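The Man Who Keeps the Choir Singing

19 November 2019

When I finally sit down with Oduor Obura it is in the back pew of the old chapel on Zirnside, where he has been trying to get a radiator to come on, and he apologizes for his coat, his hands and the coffee, in that order. The coffee is fine. He has directed the Cadano Community Choir for eight years now, and he talks about it the way some people talk about a large and slightly unruly family, with a great deal of love and the occasional look at the ceiling.

"I never meant to do it," he tells me. "I came to sing bass. I had a cold the first night and could only manage the low notes anyway, so everybody thought I was wonderful!"

The choir had 29 singers back then, most of them sopranos, and a director who was about to move to Valderrama to be near her grandchildren. She asked Obura to look after things until June. June came, there was a concert to get through, and the concert went well enough that people brought him cake, and after that he found it very hard to leave.

There is no audition, and there never has been. I asked him whether that made his life difficult, and he thought about it for a good long while, rubbing his knuckles.

"It makes the first month difficult," he said. "Somebody comes in and they're so frightened that they sing into their own collar. You can't fix that by telling them to be louder. I put them next to Womitz and let them listen."

Womitz, I should explain, is the choir's oldest tenor, a retired mail carrier with a voice you could hear from the bus stop. New people stand beside him and borrow a little of his nerve — that is how Obura puts it — and by the time the holiday program comes along they have usually moved over a row and started lending some out themselves.

Rehearsals run for two hours, with a break in the middle that is supposed to last ten minutes and never does. Obura used to fight this. He rang a little bell, and people waved at him kindly and went on talking about their knees. Now he plans around it, and puts the hard piece first while everyone still has their breath and their patience.
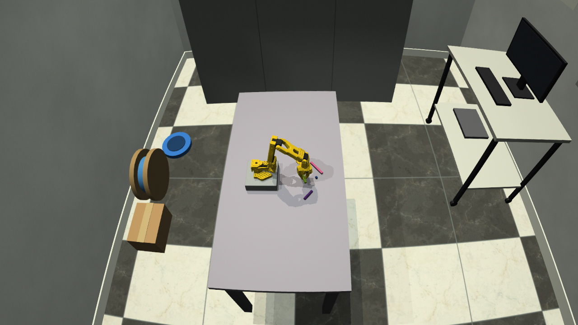
"The talking is part of it," he says. "A man told me once that Tuesday was the only evening he used his voice for anything but the dog. So am I going to ring a bell at him?"

This winter they are learning six new songs, one of them in Luo, which his mother used to sing while she was shelling beans. He wrote the words out by sound, and the altos have been practicing them in their cars. He hasn't told his mother yet. She is coming for the concert, and he would like to see her face when it starts.

I asked if he was nervous. He laughed, and got up to kick the radiator again.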